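Rechercher sur le site
Mots-clés, thème, niveau
Lancer la recherche

Les fleurs artificielles : de quoi sont-elles faites ?

Texte : Sharada Panicker. Relecture : Amrit Fehr.
Niveau : 9-12 ans

Une fleur artificielle est un objet qui imite une plante. Elle ne pousse pas, ne boit pas et ne fane pas. On l'appelle parfois « fleur en soie », même quand elle ne contient pas un seul fil de soie. Le mot est resté d'une époque où les pétales étaient découpés dans ce tissu, qui coûte cher. Les fleurs vendues dans le commerce sont le plus souvent en polyester, une matière fabriquée à partir du pétrole.

Les parties de la fleur

Une fleur naturelle possède une tige, des sépales, des pétales, des étamines et un pistil. La copie ne reprend que les parties qui se voient. Les étamines sont souvent réduites à quelques fils terminés par une boule. Quand les pétales sont très serrés, comme chez l'œillet, on ne met rien au centre.

La tige est formée de deux matériaux. À l'intérieur se trouve un fil de fer, qui permet de la plier et de lui faire garder sa forme. À l'extérieur, une gaine en plastique vert recouvre le métal et le protège de la rouille. Si l'on plie la tige au même endroit un grand nombre de fois, le fil de fer finit par casser. Ce phénomène s'appelle la fatigue du métal.

Les feuilles sont en tissu ou en plastique moulé. Les nervures sont marquées par pression, parfois renforcées au dos par une petite arête rigide.

La fabrication, étape par étape

1. L'apprêt. Le tissu est trempé dans un produit qui le raidit, puis séché. Sans apprêt, les pétales retomberaient et les bords s'effilocheraient.

2. La découpe. Un outil en acier appelé emporte-pièce a le contour du pétale. Une presse l'enfonce dans plusieurs couches de tissu à la fois. À l'atelier Drostier, une pile compte 11 couches, et la presse donne 54 coups par heure lorsque l'ouvrier travaille seul.

3. La teinture. Le tissu peut être coloré avant la découpe, ou bien chaque pétale est teint ensuite. Dans le second cas, on peut faire un dégradé : foncé au centre, clair sur le bord.

4. Le gaufrage. Le pétale est plat. On le place entre deux moules chauds qui se referment l'un sur l'autre. La chaleur ramollit le polyester, la pression lui donne ses creux et ses plis, et la forme se fixe au refroidissement.

5. Le montage. Les pétales sont percés au milieu et enfilés sur la tige, du plus petit au plus grand. Un calice en plastique vient se coincer dessous et les empêche de glisser. Cette étape se fait encore souvent à la main, parce que les pièces sont souples et se déforment quand on les saisit.

Une équipe de l'atelier Drostier monte presque 800 fleurs dans une journée. Le catalogue de la maison, nommé Skeveck, contient 3 568 références si l'on compte chaque couleur séparément.

Le cas de l'œillet

L'œillet est une des fleurs les plus copiées. Ses pétales ont un bord en dents de scie, facile à obtenir avec un emporte-pièce. Ils sont nombreux et froissés – un pétale légèrement tordu ne se remarque donc pas. Pour une tulipe, dont les pétales sont lisses et peu nombreux, le même défaut saute aux yeux.

Un œillet artificiel simple est fait de plusieurs disques dentelés, superposés puis chiffonnés vers le centre. On peut en fabriquer un avec du papier crépon : découper des disques, les empiler, les percer, passer un fil au milieu, puis relever les disques un par un en commençant par celui du dessus.

Composer un petit bouquet

Un bouquet associe plusieurs sortes d'éléments, et chacun porte un nom.

– Les fleurs principales. Ce sont les plus grosses. Elles fixent la couleur de l'ensemble.
– Les fleurs de remplissage. Elles sont petites, souvent blanches, portées par des brins ramifiés. Elles occupent les vides. Dans les bouquets naturels, la gypsophile joue souvent ce rôle.
– Le feuillage. Il se place surtout vers le bas et cache les tiges.

On commence par les fleurs principales, tenues dans une main. On glisse ensuite les brins de remplissage, puis les feuilles. Le point où toutes les tiges se croisent s'appelle le point de liage : c'est là qu'on attache la ficelle. Un lien trop haut écrase les fleurs, un lien trop bas laisse les tiges s'écarter.

Avec des tiges artificielles, on peut corriger la hauteur d'une fleur en repliant le bas du fil de fer. Pour couper la tige, il faut une pince coupante et l'aide d'un adulte. Les ciseaux s'abîment sur le métal, et l'extrémité coupée est pointue.

Vocabulaire

Apprêt : produit qui raidit un tissu.
Calice : ensemble des sépales, sous les pétales.
Emporte-pièce : outil qui découpe une forme en une seule pression.
Gaufrage : opération qui imprime un relief dans une matière.
Point de liage : endroit où les tiges sont attachées.

Petit bouquet artificiel : fleurs roses du type œillet, brin de petites fleurs blanches, quelques feuilles vertes près de la base.

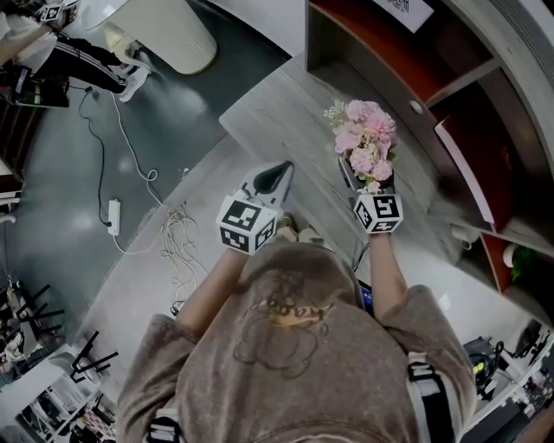 Nettoyer et ranger des fleurs artificielles

La poussière se dépose dans les plis des pétales. On l'enlève avec un pinceau souple et sec, en allant du centre vers le bord. Pour une tache, on utilise un chiffon à peine humide, après un essai sur l'envers d'une feuille : certaines teintures se dissolvent dans l'eau et déteignent.

La lumière du soleil abîme aussi les couleurs. Les rayons ultraviolets cassent peu à peu les molécules du colorant, et le rose devient plus pâle. Un bouquet posé derrière une vitre se décolore plus vite qu'un bouquet placé au fond de la pièce.

Pour le rangement, on choisit une boîte assez haute et on y couche les tiges sans rien poser dessus. Des pétales écrasés peuvent reprendre leur forme avec la vapeur d'une bouilloire, tenue par un adulte à bonne distance. Il faut ensuite les remettre en place avec les doigts quand ils ont refroidi un peu, et attendre qu'ils soient secs avant de refermer la boîte.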